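Grudwood Two-Arm Gripper Evaluation Cell

Overview | Specifications | Gripper comparison | Ordering | Support

The Grudwood cell is an enclosed bench for trying out grippers, wrist cameras and controllers on household objects. Two arms are bolted to a common rail at the front and work toward the back wall. The cell is supplied assembled and is intended for labs and integrators who need to run the same task on different end effectors without rebuilding the bench each time.

Most buyers use it to answer a narrow question: which finger and which camera position will handle a given set of objects. The cell does not answer that question by itself. It holds everything else still while you change one part.

Construction

The enclosure has a back wall and two side walls, joined by aluminum corner posts. The front is open for access to the arms. Wall and floor panels can be exchanged. Textured panels are the default, and plain panels may be ordered for users who want an easier background for their vision software.

Each arm sits on its own mounting plate. The plates slide on the rails after the screws are loosened, so the spacing between arms can be set for the task. Mark the position before moving a plate. Arm calibration is not valid after a move and must be repeated.

Standard task: dish rack

The dish rack task is the one we recommend for a first comparison. Plates must be gripped near the rim and set on edge. Bowls must be turned on their side. Clear glassware is included as a hard case for depth cameras, which often return poor data on transparent walls. Wire racks add a further difficulty: a wide finger that holds a bowl well may not clear the dividers on release.
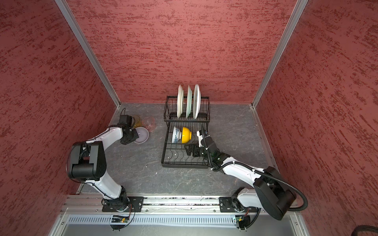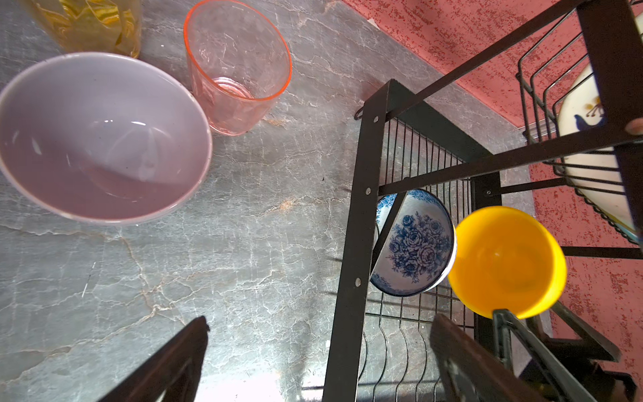 Dish rack task in the two-arm cell: fixed camera view (first), wrist camera view (second).

Choosing a camera position

The fixed camera shows both arms and the full rack. Use it for planning, for checking arm-to-arm clearance and for reviewing failed runs. Its weak point is occlusion. When an arm reaches across the rack, the wrist and gripper can cover the object being placed.

The wrist camera shows the fingers and whatever is near them. Use it for final approach and for judging the gap between a finger and the rack. It loses the wider layout, and objects at the side of the view may be only partly visible. We advise recording both -- storage is cheaper than repeating a session.

Gripper comparison

The Welex gripper is a parallel type with flat finger pads. It is the stiffer of the two units we stock and repeats well on plates. Its pads are wide, and in the dish rack task the usual fault is contact with a neighboring object during release.

The Nwosu gripper has narrower fingers and a softer pad. It enters tight spaces more easily. It is less steady with heavy bowls held by the rim, where the object may rotate in the grip.

In our own bench trial each gripper was given 227 placements, with the same controller and the same object set. The Nwosu unit had 67 fewer contacts with neighboring objects. The Welex unit dropped fewer bowls. Test notes were prepared by Aminu Onuoha and are available on request.

Changing a gripper

Turn off arm power. Release the cable ties at the wrist and forearm before unplugging the gripper lead. Remove the gripper, fit the replacement and leave enough slack for full wrist rotation. A lead that is tied too short will pull on the connector when the elbow folds. Refit the ties, restore power and run the tool calibration.

Controller

The Gevudport controller drives both arms and both grippers from one unit. Users may connect their own controller instead. In that case the emergency stop must still be wired through the supplied junction box.

Specifications

Arms: 2, rail mounted
Enclosure: three walls, open front
Cameras: fixed and wrist mounted
Grippers: Welex or Nwosu, ordered separately
Spare finger pads: 5 pairs per gripper
Controller: Gevudport, or user supplied

Ordering notes

Dishes, glassware and rack are not part of the base cell. They may be ordered as the dish rack kit or sourced locally. If you source your own, measure the divider spacing and send it with the order so the correct pads are packed.

Cells ordered before February 2020 use the older mounting plate and need an adapter for the Nwosu gripper. For adapter stock and lead times, contact Nuala Dunne in applications support.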